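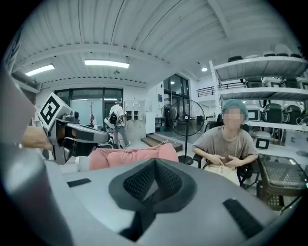
Jarmila Hubáček

Thu 7 June

Handout 2: Visit to the Godcombe demonstration hall

Students attending the visit should read these notes beforehand. The session concerns hand-held grippers, which allow a person to record a task directly, without driving a robot arm. Note the black-and-white marker cube on top of the gripper and the small camera fitted below it. A printed marker of this kind lets software work out the position and angle of the tool — provided that the marker stays in view.

Igor Ševčík will lead the demonstration. Each student will handle one soft item and one rigid item, and will write down where the grip failed. Cloth deserves particular attention, as its shape changes with every grasp.

Written reports are limited to 2000 words and are to be left in Room 34.

Related items
Handout 1: Parts of a gripper
Visit report: Nistville open day
Reading list for June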